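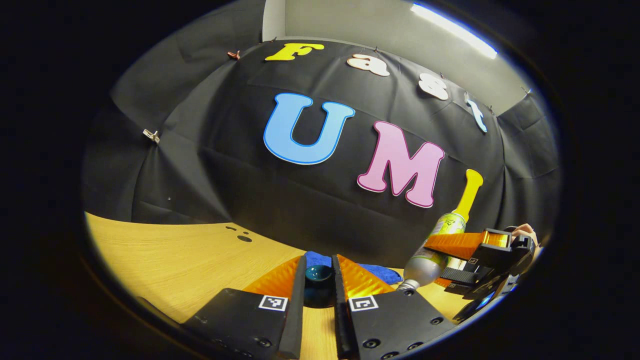

From the Young Readers' Corner, Girnari Workshop Outreach Team

Can a robot do the washing-up yet?

If you have ever been asked to clear the table when you were in the middle of something much more interesting, you have probably wished for a robot. We get asked about this more than anything else. Children ask, and so do their grandparents, and so did the man who came to mend our front door. So let's have a proper look at it, and we'll try not to wander off too much (although we probably will).

The short reply is "a little bit, sometimes, and slowly". The long reply is more fun.

Start with a bowl, a towel and a bottle, like the ones on our table. You could tidy those away without even thinking. Your hand knows how wide to open before it gets to the bowl. It knows a towel is floppy. If the bottle starts to slip you squeeze harder, and you do it so fast that you don't notice you've done it. You have been practising since you were a baby, when you spent whole afternoons dropping spoons off your high chair and watching somebody pick them up again!

A machine hasn't had any of that. It has to learn what a bowl is, where the bowl stops and the table starts, and how to get hold of the rim.

So how do you teach it? One way is for a person to do the job first, using a gripper they can hold in their hand. Ours has two fingers with soft orange pads, covered in fine ridges. The little black-and-white squares are called markers, and a computer can spot them easily in a picture, so it can work out where each finger is and how far apart they are. The person picks something up with the gripper, just as a robot would have to, and a camera keeps a record. Then they do it again. And again. Themis Koutsoukos once did the same small job 50 times before lunch, and said that by the end her own fingers had started to feel like somebody else's.

Have a go at home

You can find out what it's like to have only two fingers. Borrow a pair of kitchen tongs (ask first, please) and find a plastic bowl, an empty plastic bottle and a tea towel. Now try these:

Pick up the bottle and stand it up again somewhere else.
Lift the bowl by its edge without tipping it.
Fold the towel in half, and then in half again.

We tried this with a class of eight-year-olds in February. Most of them managed the bottle quite quickly. The bowl took longer, and there was a good deal of giggling. The towel was dreadful! A towel never sits the same way twice, and when you pull one corner the rest comes along too, or it bunches up. A boy called Jota tried for ages and then folded it with his elbows, and we gave him a clap for that.

What can robots do already?

Some jobs suit them very well. In a factory, a robot arm can pick up the same part from the same spot all day long and never get bored. There are round robots that trundle about vacuuming the carpet, as long as you've moved your socks. And a dishwasher is a sort of chore machine too, if you think about it, only it can't load itself.

Homes are harder because they are so muddled. Your kitchen isn't like your friend's kitchen, and it isn't even like itself from one day to the next. Someone leaves a cup on the stairs. The cat sits on the ironing. A robot that has only ever met one bowl may be thoroughly puzzled by a bigger one, or a shiny one, or one with porridge stuck in it.

When will I get one?

We asked around the workshop. Marisol Ostrowski thinks her kitchen will have a helper in eight years. Cletus Pruitt thinks it will take much longer, and he has been wrong about this sort of thing before, but so has Marisol. Until one of them wins, I'm afraid it's still your turn to dry up.

If you try the tongs game, do draw us a picture of how you got on with the towel. Lilibeth Buenaventura puts them all up along the corridor, and there is plenty of wall left.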